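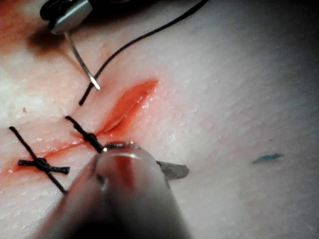
Item 2: practice pad, two interrupted sutures in black thread, upper section of the incision open.

Suture Skills Working Group - Minutes
19/10/2022, Villalba teaching room

1. Minutes of the June meeting
Accepted with one correction: the pad order was 14 boxes, not 13.

2. Practice pads
The group reviewed pad condition and stitch spacing. The red coloring in the cut was judged adequate for training. Some smearing on the surface next to the narrow end was noted; no change requested. Spacing between the two stitches accepted. Knots to sit to one side of the incision in future sets - the handout will be reworded to say so.
Action: Tonden site to revise handout page 3.

3. Supplies
Unero quoted 800 pads for the coming year. Expected use is 900. The difference will be covered from existing stock at Tonden. Storage cartons to be reordered from Uline.
Action: Villalba site to confirm the order.

4. Needle drivers
Jaw wear check moved to the next meeting. Sites to bring their inspection sheets.

5. Other business
None. Meeting closed.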